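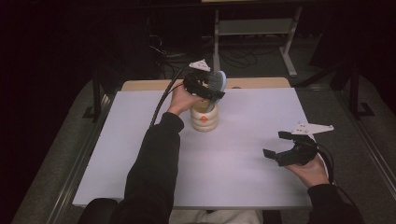
14 November 2023

Hairbrush day! I have been looking forward to this one all week, silly as that sounds. The blue brush has been living at the bottom of my bag since the move to Zivville, with the lint and the bus tickets, and I decided it was finally going to get a proper home. The ribbed cream cup with the little orange logo is perfect for it. I love that cup. It looks like a stack of rings, and with a brush handle in it, it makes me want to tidy everything else I own.

Sachiko says a brush should stand bristles up so the air can get at them, and her hair is gorgeous, so I'm not arguing. She gives hers 40 strokes every night (her grandmother did 70!) and I told her I'd be lucky to manage 6 before falling asleep. 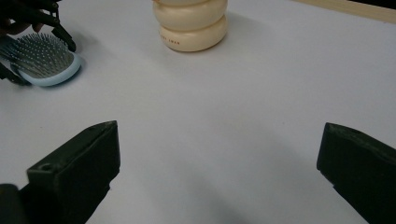 I do like the bristles on this one, all in their neat rows with a tiny ball on each tip. They feel so nice on the scalp. The pale blue pad is pretty too, and I must remember to wash it gently, a drop of shampoo and then face down on a towel overnight. Kaede soaked hers once and the cushion was never the same again.

I want to find a second cup now, for combs and clips. Emiko thinks the shop by the Yeon bakery has some, and we might walk over after lunch tomorrow if the rain holds off. We'd end up with pastries, of course. Fine by me!

Also to do: call Tiago back, find the good scissors, trim my bangs (carefully!!). Soup for dinner, and there's enough left for tomorrow.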